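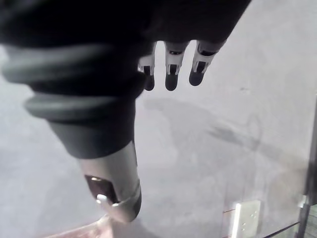 4.2 Ring width and the answers of the shop customers

The second part of the study was made in the two Hevden shops in Kevstead, during November. We asked 200 customers to try plain silver rings of different widths and to say which one they would wear every day. The rings were lent by the Ostrowski workshop and had no stone and no engraving, so that the answers would concern the width only. The price was not shown on the tray.

Most customers chose a narrow ring when they thought of work, and a wider one when they thought of an evening out. This difference was clear for people who already wore a ring, and much weaker for people who did not. Several of the second group told us that they had never thought about width before, and they took a long time to decide. We kept their answers in the results, but we treat them with care.

The finger on which the ring was tried had also an influence. On the index finger, wide rings were judged as comfortable, while on the little finger the same rings were often called heavy. Earlier work on ring fit measures the finger at the base and at the knuckle, and says little about the fingers next to it. In our opinion this is a weakness. A hand, human or robotic (Figure 2), has its fingers side by side, and a wide band is also felt by the neighbor finger when the hand closes.

To examine this point, 10 customers agreed to wear a wide ring for the rest of their visit. They carried their bags, paid and signed as usual. After this, more than half of them changed their first choice to a narrower ring. The group is small and we do not draw a general rule from it.

The same questions were sent by mail to 100 clients of the Ruvport catalog, who could see the rings only in print. Their preferences went to wider rings than in the shops. We return to this result in Section 5, where the catalog answers are compared by age.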